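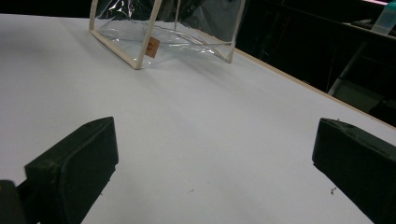

August 25, 2026

Back on the clear pouches today, and I'm glad, because they're my favorite thing on the Funer list (so much nicer than the zip bags we had in February!). The one with the cream piping stands up by itself on the white table, which I like a lot. The piping does most of the work there - the vinyl between is floppy and wrinkles wherever it wants.

Tried leaving one under a stack of Bellini catalogs for 30 minutes to get the creases out. Some went, some stayed. The glare off the wrinkles still makes it hard to read anything inside, so for the packing trials I'd put the cards face out and right up against the front.

The little tan label down near the front corner is staying. I know Harkunura wanted it moved to the back, but it gives me a quick way to tell which side is the front, and I kept turning the plain ones the wrong way around. Brarholm sent 4 spares with no label if anyone wants to compare.

Still to do: bend the piping at the lower corners by hand and see if it springs back, then fill 2 pouches with the cotton samples and leave them standing overnight. Also the white tabletop shows every bit of lint, so wipe it first - the dry cloth is in the second drawer now, next to the tape.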